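### 4.2 Grasp phase labels from wrist views

The litter task is the one I kept coming back to while working on this paper. On paper it's short: take the scoop, push it through the litter, lift, carry the load over to the bin, tip it out. We treat it as one long episode with a single language prompt, and that's how the first version of our policy, Jullia, was trained. It did fine at the carrying and poorly at the taking. When I went back through the failed runs with Lamai Jaidee, we kept landing on the same few seconds, the stretch right before the fingers close.

So we split the episode there. Each demonstration gets a phase label for every time step: *approach*, *close*, *hold*, or *release*. The overhead stereo pair tells you where the arm is with respect to the tray and the bin, and it's good enough to mark the start of an approach.

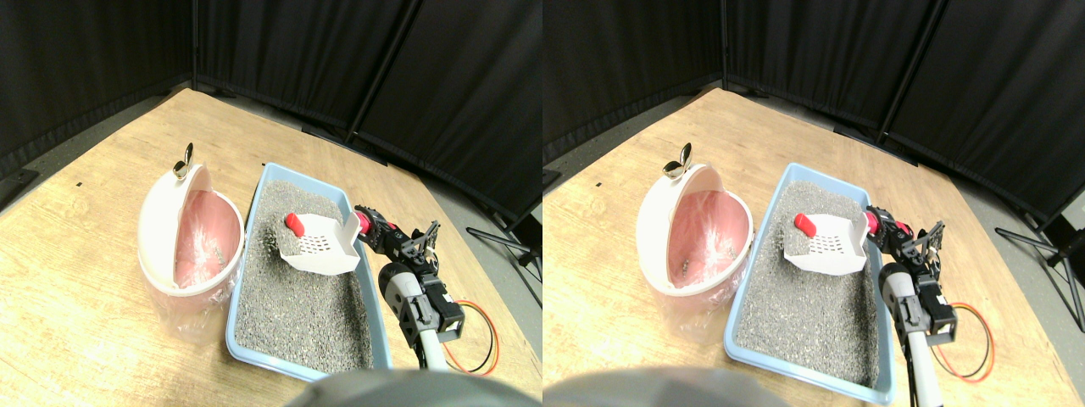
What you can't get from that far away is whether the fingers have a firm grip or are just touching. Motor current helps a bit, but the reading drifts over a long session and the threshold that worked on Monday morning was useless by the evening. Celina Sikora suggested we stop fiddling with thresholds and label from the wrist camera alone, with the overhead views used only for the coarse timing. I was skeptical (the wrist camera spends a lot of its life staring at the curtain), but I've come around.

Labeling was done by hand on 600 clips. Mercedes Pacheco and I each labeled the full set, and where we disagreed Hernán Valderrama made the call. Nearly all the disagreements were about the boundary between *close* and *hold*. My rule ended up being simple: if both pads press on the grip, it's *hold*, and the angle of the tool doesn't matter. Mercedes had been waiting for the lift to start. We went with mine, mostly so that a label could be decided from one frame.

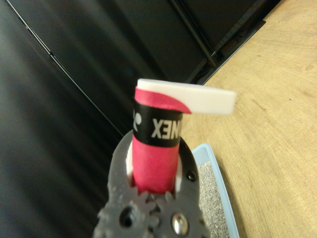

With the labels in place, I trained a small classifier on the wrist frames and fed its output to the policy as an extra token. Nothing fancy – the encoder is the one we already had, frozen, with two linear layers on top. I did try fine-tuning the encoder too. It got better on our own table and worse as soon as we moved the lamp, so I dropped it.

We then ran 40 trials with the phase token and 40 without, alternating between the two so that any drift in the arm would hit both evenly. A trial counts as a success if the tool is taken, used in the litter, and emptied over the bin with no human help. With the token, Jullia finished 34 of its trials. I'm leaving the full comparison for Section 5, where the Goltier baseline gets the same treatment, but the change in behavior is easy to spot even before you look at the table: the arm waits for the grip before it starts to lift.

The frames that gave the classifier the most trouble were the late *approach* ones, when the grip is large in view and a small gap remains. A strong tilt of the wrist makes them harder still, as a standing object then looks like it's on its side. I rotated the training crops at random to deal with this, and it helped more than adding clips did.

**Figure 4.** Wrist view labeled *approach*. The white finger pad faces the pink-red cylinder across a short gap, with the wrist steeply tilted.

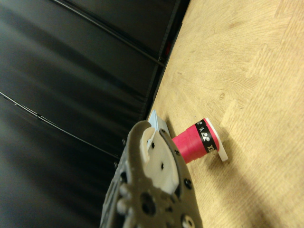

### 4.3 Choosing the length of the label window

A label for every single time step is noisy, so the token passed to Jullia is a majority vote over a short window. I started with a long one, and the policy felt sluggish: it would sit there with a perfectly good grip and wait for the vote to flip. A shorter window fixed that but brought back some early lifts. Poul Arnardóttir ran the sweep on the Buchanan split, and we kept the shortest setting that gave no early lifts there. The same setting is used for every result in Section 5.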